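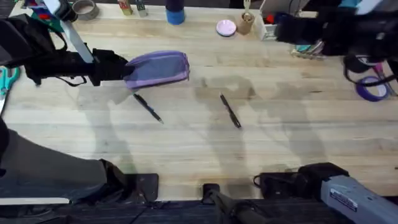 Vernell asks whether a pouch can be called full if the zip still closes but the pens have to go in one at a time, and in a particular order. Fair point, and it came in before I had written anything up, so it goes at the top. My answer for now is no. If the order matters, the pouch is too small for what we want in it. I have changed the wording on the sheet from "full" to "closes without forcing" and will go back over the earlier entries when I have time.

April, started 9.30

Pencil pouches, soft ones, zipped along the edge. This carries on from the tins and the roll-up cases. The question is the same as before: what do we put in the desk kits for the Murnau rooms, and what do we put it in. The tins are out because of the noise. The roll-ups are out because people don't roll them up again.

Set up on the light wood table as usual. Pens laid out loose first, well apart, so that each one can be picked up without touching its neighbour. They roll less if they are put down at an angle to the planks. The clip stops them too, if it ends up underneath, but you can't rely on that. Scissors and tape kept to the sides. The scissors are not going in a soft pouch whatever the list says. I tried it last time and the points found the corner seam.

Zips. Both ends of the zip matter more than the middle. With the pouch lying flat the puller sits down into the fabric at the closed end, and you have to lift it before it will run. Holding the pouch by the end and pulling away from your hand works every time. Pulling towards your hand, the fabric bunches and the slider catches the lining. I had this on the Jikodow pouch and on the plain one, so I don't think it is a fault of either.

Loading order that gave least trouble:
Eraser first, pushed down to the corner.
Long pencils next, on the slant if they are new and unsharpened.
Marker beside them.
Pens last, clips facing up.

A new pencil put in straight sits against the zip at one end and wears a mark on the inside of the teeth. On the slant it clears. After a couple of sharpenings it doesn't matter which way it goes. I measured the inside length of the plain pouch along the seam and got 18 cm, and 17 once the zip was closed, as the ends pull in. So a new pencil is always going to be tight. Worth asking for the next size up.

11.15. Stopped to clear the table, then carried on with the pouch open and the contents half loaded. The mouth stays open by itself when there is something stiff in it and falls shut when there is only the eraser. For the kits that means loading a pencil early is useful even if it isn't the first thing people want out.
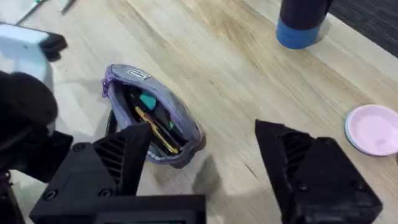
Grey pouch, part open, pencil on the slant. Pens still to go in.

Paper and spare pens kept along the back of the table from here on. I write on the paper, so one pen has to stay out of the count, and I lost track of which one twice. Put a bit of tape round it next time.

Lining: the Sproģis sample has a smooth one and things slide to the low end when the pouch is stood up. The plain one grips more. I prefer the grip for pencils, but the eraser leaves crumbs that don't shake out. Turned it inside out over the bin and most of them stayed where they were. A stiff brush shifted them.

Labels: leave them on until we have decided. I cut one off a tin in the last batch and then couldn't match it to the order. Stock number on the Jikodow delivery note is 929, which I have written on the shelf edge as well as here.

Drinks: water is fine on the table if it's in something with a lid, and stood well back from the paper. No mugs. The ring from the last round of this still hasn't come out of the wood and I have tried oil on it.

2 pm. Went through the closing again, fresh hands. Nearly the same result as the morning, slightly worse on the Sproģis, where the slider stuck at the last bit before the end stop. Rubbed a pencil lead along the teeth and it ran properly after that. It leaves grey on your fingers, so that's a repair and I wouldn't do it to new ones.

To do
Ask for the next size up, plain lining.
Rewrite the "full" column, as per Vernell.
Check whether Murnau want erasers at all. Their last list had sharpeners on it and no erasers.
Find the lid for the tape box.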